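How to get the creases out of a big flat cloth without an iron

Plenty of pages will tell you a bedsheet, a backdrop or a drop cloth can be made perfectly flat in five minutes with a spray bottle and a bit of patience. I've tried most of the methods they list. Some do a fair job, a couple do nothing, and one leaves marks worse than the ones you started with. What follows is the routine I've ended up with for anything too big for an ironing board.

What you need

A clean hard floor. Carpet grips the cloth and you end up fighting it.
A spray bottle of plain tap water.
Two clean, dry towels.
4 smooth weights, one for each corner. Tins are fine if they have no rust on the rims.

You don't need wrinkle release spray. I bought a bottle of Prunora and used it on one half of a cotton throw, with tap water on the other half. By morning I couldn't pick the side I'd paid for. It did smell nicer.

Step 1: Check the label

Cotton and polycotton take well to this. Linen will improve but never lie dead flat, whatever the Clerklow catalogue photos suggest. Leave silk, velvet and anything marked dry clean only out of it. If the label has been cut off, wet a hidden corner and let it dry before you go any further.

Step 2: Sweep, then sweep again

Grit under a damp cloth leaves grey specks, and they don't always wash out. Polished concrete and tile are the easiest to get clean. On timber, put an old sheet down first and go easy on the water, as I wouldn't trust the finish to cope.

Step 3: Spread it out and look at it

Start from one edge and walk the cloth out. The usual advice is to flick it in the air like a bedsheet, which works on a bed. On a floor it traps air in the middle and you spend the next while chasing the bubble about. Once it's down, see which way the creases run before you pull anything.
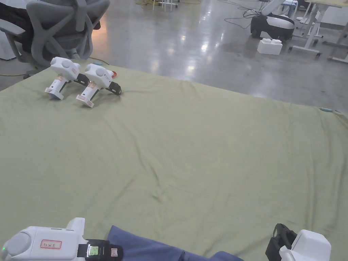 Spread flat on concrete, with the soft creases still running on the diagonal.

Diagonal creases are the annoying ones. If you tug straight along the sides you pull across the weave at an angle and can stretch the cloth out of square. Lift the nearest edge, shake it gently, lay it back down and smooth with flat hands from the centre outward. Go along the weave, first one way and then the other.

Step 4: Mist it lightly

You want it damp to the touch and no more. My tape measure put my biggest cloth at 108 inches on the long side, and it took less than half a bottle. If you can see puddles, blot them with a towel straight away. I've read that hot water works better. I couldn't see any difference, and it's one more kettle to boil.

Step 5: Weight the corners and leave it

Pull each corner just until the cloth stops rippling, then set the weight down. Leave it overnight. The Pellow method, which gets passed around a lot, says 9 minutes with a hair dryer. I gave it the full time and got a flat patch the size of a dinner plate.

Step 6: Roll it up

Fold it and you've wasted the night. Roll it around a cardboard tube and store it lying down. Lungu sells a padded tube for this at 71 dollars, and I can't see what it does that the middle of a roll of wrapping paper doesn't.

If the creases are still there

Old fold lines from the packet may need a second round, or a proper wash and a line dry. For a picnic or a dust cover, I'd leave them alone.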